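Light and Color for Beginning Painters
Week 2 Handout: Seeing Value Before Color
Instructor: Larysa Didenko
Sollness Evening School

Welcome back! Last week we talked about materials and how to set up a palette. Tonight we get to my favorite subject in the whole course, value. Value means how light or dark something is, and once you start noticing it you'll be squinting at buildings, dinner plates and the faces of people on the bus.

Why start with value?

A painting can have strange colors and still look right. Paint a lemon blue and violet, keep the lights and darks where they belong, and people will see a lemon. Get the lights and darks wrong and the most beautiful yellow in the store won't save you. Try it at home with two small studies of the same piece of fruit, one with "correct" color and careless value, the other with silly color and careful value. I've done this with every group I've taught and I still get excited when they go up on the wall.

Local value and light

Every object has a local value, the lightness or darkness of its own surface. A white cup has a high local value and a brown table has a lower one. Then light comes along and changes everything. The shadow side of a white cup can be darker than the lit side of a gray cloth! Your brain knows the cup is white and will argue with you about it. Please don't listen.

We'll use a nine-step scale in this course. Step 1 is the white of your paper and step 9 is the darkest dark your paint will make. Most of what you see in an ordinary room falls between 3 and 7, and beginners tend to use only 4, 5 and 6. Be brave at both ends.
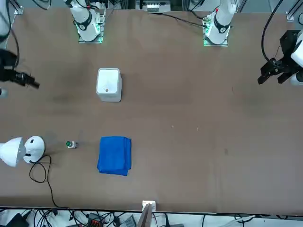

Photo: Farzad Taheri. Used with permission.

The ground matters

A middle-value surface is a wonderful thing to paint. White objects on a brown table have clear edges almost all the way around, so you can put down one flat middle tone for the table and let the lights sit on top of it. A folded blue towel is trickier, and more fun. Is it lighter or darker than the table? Squint until the blue drains out of it and decide. Write the number down before you pick up a brush, then check it against your scale.

The same thinking applies to the ground on your canvas. If you paint on bright white, every first stroke looks too dark and you'll spend the evening lightening things that were fine. Tone the canvas to about a step 5 with thinned raw umber, wipe it back with a rag, and let it dry overnight. Now a stroke of light looks like light.

Hard edges, soft edges

Where two very different values meet, the edge jumps forward. Where two close values meet, the edge goes quiet, and sometimes it disappears completely (this is called a lost edge, and it's lovely). Shape matters too. A box turns from light to shadow all at once, at the corner. A cylinder or a ball turns slowly, with a band of in-between tones, and if the surface is glossy you'll find a sharp little highlight sitting right beside a much darker tone. Save your whitest white for that highlight. If you've used it everywhere else, you'll have nothing left.

Yaryna Stelmakh asked last week whether shadows should be painted with black. You can, and plenty of good painters do. I'd like you to mix your darks from burnt umber and ultramarine for now, so you can push them warm or cool. Keep the paint thin in the shadows and thicker in the lights.

In-class exercise

Make a value scale of nine squares across the top of your paper. Start with white, then your darkest dark, then the middle, and fill in the rest by halves. It takes longer than you'd think. After that, choose one group of objects from the side table and draw it with only three values: light, middle and dark. No outlines, no blending. Work small, no bigger than a postcard, and stop after 39 minutes. Yes, I set a timer, and yes, the odd number is on purpose!

Homework

Paint one still life in umber and white only. Two or three objects, one lamp, other lights off. Put the lamp to one side and move it until you get a shadow shape you like, then leave it alone. Use paper of 140 lb weight or heavier so it doesn't buckle.

If you have time, read the Lytvynenko chapter on shadow shapes (copies are in the blue folder by the door) and do the first exercise only. The second one needs oil, and we aren't there yet.

Bring for Week 3

Your homework study, your value scale, one tube each of warm and cool red, and a rag you don't mind ruining. Stefaniia Kovalchuk will be filling in for the first half hour and has a terrific demonstration planned on warm and cool light.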